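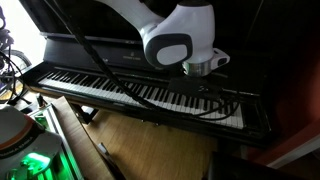
Monday, late

Search this diary... Go

Three evenings on a keyboard map and I finally have one I'd trust with my own shins. The trouble with a piano, from a planner's point of view, is that it is a long row of almost identical things next to another row of almost identical things, painted in the two colors my segmentation likes least. Add gloss and you get every key twice. Vedumine, which is what I call the perception node on days when it behaves, was cheerfully fitting a plane to the reflection in the fallboard until I masked it out.

Anastasia Vrettos called at lunch and asked why I don't simply measure the thing with a ruler. I said something dignified about generality. Then I went and measured it with a ruler. 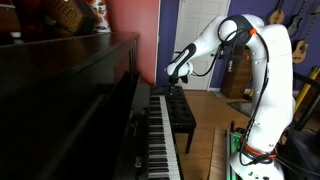
The reach to the far end is still the sore spot. Tasden plans it fine, then picks an elbow pose that a sane person would never choose, and the trajectory checker rejects it. I logged 383 plans tonight and threw out more than I care to write down. Weighting the elbow joint helped. So did deleting a collision box I had added in January and forgotten, which sat in midair guarding nothing.

Force threshold is down again. Too high and it leans on the key like a bored uncle, too low and it calls contact before it gets there. I've left it at 2 newtons and a comment in the config that says "sorry."

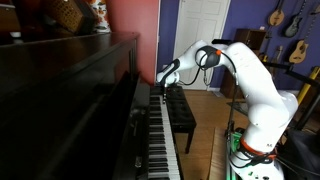

Far end of the keyboard, finger down.

Tomorrow: retime the approach, fix the log timestamps, maybe play something with more than one note – Anastasia has requested Chopin, and can keep requesting.

We use cookies to remember your preferences. Accept / Manage settings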